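Joanne Bickerstaff has been making shape puzzles for young children for 4 years, and selling them for three of those. She works from the back half of a double garage, which she shares with a chest freezer and her son's bicycles. The firm is called Kendberg, after nothing in particular. She wanted a name that would fit on a small label.

I went to see her on 4/8/00, when she was between orders and had time to talk. She made tea on a camping stove and cleared a stool for me.

She started with wooden shapes. "I cut them all by hand on the scroll saw. Stars, hearts, the lot. A star took me most of an hour if I sanded it properly, and then I'd drop it and knock a point off." She sold the first sets at a school fair for less than the wood had cost her. Parents liked them but the paint chipped, and she was not happy about that with children of two and three putting everything in their mouths.

The change to plastic came through Intan Liem, who was then teaching the nursery class at the end of the road. Liem had been using one of the wooden sets and brought it back with a list written on the lid of the box. The circle and the hexagon were too alike. The heart was too thin to stand up. The blocks were slippery when the children had been washing their hands.

"I was a bit put out," Bickerstaff said. "I'd only asked her if she liked it."

Liem, who joined us later in the morning, remembers it differently. "She asked me what was wrong with it. So I told her."

The two of them have worked together ever since. Bickerstaff makes the pieces and Liem tries them out, first with her class and now, since she left teaching, with two playgroups. They meet in the garage most weeks and talk it over until they agree on the next thing to alter.

The ribbed sides were Liem's idea to keep. The first printed blocks came out with fine lines all the way round and Bickerstaff spent a week trying to rub them smooth. Liem told her to leave them alone, as small hands could get a hold on them. "That saved me a lot of sandpaper," Bickerstaff said. She does still go over the bottom edges, where there can be a sharp bit left behind.

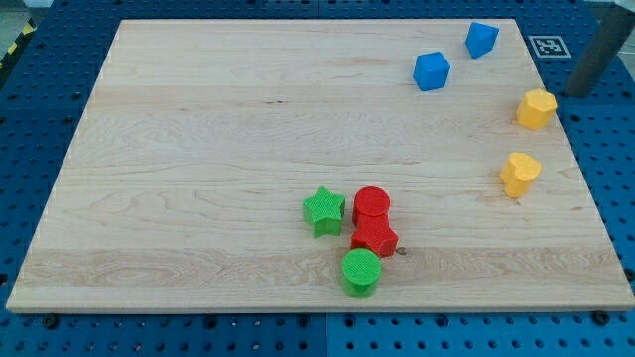
Colour took longer to settle. At one point there were seven, including a brown that the children ignored completely. Bickerstaff gave the leftover brown pieces to her brother, who uses them as door wedges. They kept red, blue, yellow and green, and decided early on that a colour should not belong to a shape. You can have a red star and a green star in the same box.

"If every star is yellow, the child only has to look for yellow," Liem said. "They get it right and you think they know what a star is. Then you give them a blue one and they're lost."

I asked which shape gives the most trouble. Both of them said the heart. In the early sets it had a deep notch at the top and a narrow point at the bottom, and it looked well enough but fell over if you breathed on it. It is fatter now, with two full lobes. The star has been altered as well. The points used to be longer, and Bickerstaff shortened them after she trod on one in her socks.

The boards are a separate matter. She buys her maple from a yard called Urbańczyk, where she has been going since before the puzzles, when she was making chopping boards for friends. She likes a piece with some movement in the grain and doesn't mind a dark streak. Customers sometimes do. One sent a board back in January because it had a mark in it, and the mark was the wood.

"I wrote and said it grew like that. They kept the second one, and that had a mark in it too."

She finishes the boards with oil and nothing else. She tried a varnish called Stivosow, which went on nicely and then stayed tacky for a fortnight - it was a cold spell, she admits, and the garage has no heating. She has half a tin of it left if anyone wants it.

The largest order so far was 200 sets, for a shop called Jekis that has since stopped selling toys. It nearly finished her off. The boxes were stacked in the hall and up the stairs, and her son had to climb over them to get to bed. Most orders now are for 40 or fewer, and she prefers it. A man rang last year wanting 1000 and she told him no before he had got as far as the price.

Liem thinks they could manage more if they had help with the packing. Bickerstaff isn't keen. She likes to see each set before it goes out, and she has found mistakes by doing it, including a box that had gone through with no circle.

They are working on a larger shape now, for children who find the ordinary blocks hard to pick up. Liem wants it a third bigger. Bickerstaff thinks a quarter, so that it will still go in the same box. They were still discussing it when I washed up my mug and left.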